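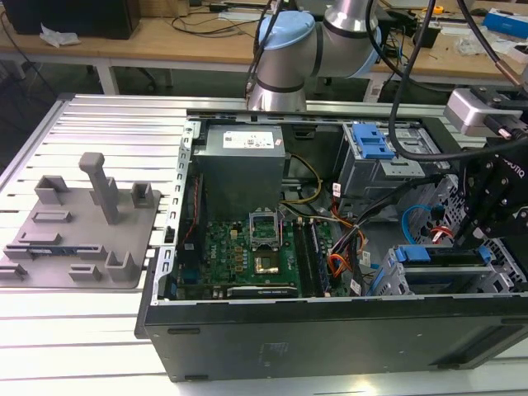
# Disassembly and Reuse of Retired Desktop Computers

**Final project report, Hardware Maintenance II**
**Submitted by:** Khalil Sfeir
**Project supervisor:** Ivars Koppel
**Date:** Friday, August 27, 2021

## 1. Background

In February the Gethin building replaced the desktop computers in its teaching rooms. The retired towers, 23 in total, were moved to the hardware workshop and offered to the course as project material. The department asked for a written procedure for taking the machines apart, a record of which parts could be used again, and a recommendation on whether the work should be repeated with the next group of retired machines.

The project was carried out under the working title Altura. This report covers the disassembly procedure, the results of inspection and testing, and the problems met along the way. It does not cover the erasing of data, which the department completed before the towers were released.

## 2. Scope and Work Area

All work was done on slotted aluminum tables. Each tower was laid on its side with the side panel off, so that the motherboard faced up and the power supply and drive cages could be reached without turning the case again. Working upright was tried on the first machine and dropped. The drive caddies were difficult to pull straight, and a screw that fell into the case usually came to rest under the board.

The slots in the table surface caused one difficulty of their own, as small screws rolled into them. A shallow tray was placed beside each case from the third machine onward.

A grounded wrist strap was worn at all times when the side panel was off. Power cords were removed and the power button was held down before any part was touched. No power supply was opened at any point in the project.

## 3. Layout of the Case

The layout decided the order of work, and it is set out briefly for readers who have not handled this type of tower. With the case on its side, the power supply sits at one corner above the motherboard. Its wires cross the interior in a single bundle toward the drive bays, in yellow, orange, red, and black. There are two drive cages, an upper and a lower, and both use blue plastic at the points meant to be gripped by hand. The drives connect by SATA cables, one blue and one red in the unit used as the reference.

The wire bundle is the main obstacle. It passes over the area where a hand or tool must go to reach the lower cage, and any attempt to remove the caddy with the bundle in place puts strain on the connectors.

## 4. Procedure

The following order was adopted after the first four machines and was kept for the rest.

1. Lay the tower on its side and remove the side panel. Write the tower number on masking tape and fix it to the case.
2. Photograph the cable routing.
3. Disconnect the SATA cables at both ends. Pull on the connector only.
4. Disconnect the drive power leads and fold the bundle back over the power supply.
5. Release the drive caddy from the lower cage, then the tray from the upper cage.
6. Remove any expansion card.
7. Open the memory slot latches and lift out the modules.
8. Remove the heat sink. Raise the retention bracket on the CPU socket, lift the processor straight up, and place it in a padded box.
9. Disconnect the remaining power leads and remove the power supply.
10. Remove the motherboard screws and lift the board out by its edges.

Step 8 requires the most care. The contacts in an exposed socket are easily bent, and a board damaged in this way cannot be returned to use at a reasonable cost. Socket covers were not available for every board. Where there was none, the bracket was lowered again once the processor was out and the board was put directly into an antistatic bag.

## 5. Results

### 5.1 Condition of the machines

Of the 23 towers, 13 were judged suitable for rebuilding as complete machines. The other ten were taken apart for parts. The most common reasons for rejecting a tower as a whole were a motherboard that did not start and a power supply with voltages outside the accepted range.

### 5.2 Parts recovered

Drives and memory made up most of the useful stock. Every drive was given a surface test, and those with reported errors were set aside for recycling regardless of how few the errors were. Memory modules were tested in matched pairs overnight. Two modules failed, both from the same tower.

SATA cables were kept only when the locking clip was whole. The expansion cards were sorted by connector type and kept, although the demand for them is expected to be low.

Parts were logged in Golter, the workshop inventory system. The entries include the tower number, the date of testing, and the shelf. Some early entries lack a shelf, and these were corrected by hand in the final week.

### 5.3 Time and cost

The first tower took 80 minutes to take apart. By the end of the project the same work was done in less than half that time, with most of the saving in steps 4 and 5. The replacement value of the recovered parts was set at $1,180, using the price list from Ritalier, the department's parts supplier. Labor was not counted.

## 6. Problems and Corrections

One SATA connector was broken on tower 6 when the cable was pulled at an angle. The wording of step 3 was changed the same day.

On two machines the drive caddy could not be released by hand. In both cases a bent edge on the cage was pressing against the caddy, and the edge was straightened with flat pliers after the bundle had been moved clear.

Mr. Koppel reviewed the procedure midway through the project and asked that the photographs in step 2 be taken before any cable was touched. They had until then been taken after the SATA cables were off, and the routing on three machines had to be worked out again during rebuilding.

## 7. Recommendations

The department should repeat the project with the next group of retired towers, using the procedure in Section 4. Socket covers should be ordered in advance, in a quantity equal to the number of machines. A table mat would prevent the loss of screws and would be less awkward than the trays.

The rebuilt machines should be assigned before the start of the term. They are stored on the lower shelves of the workshop, with their numbers facing out, and the key to the cabinet holding the processors has been returned to Mr. Koppel.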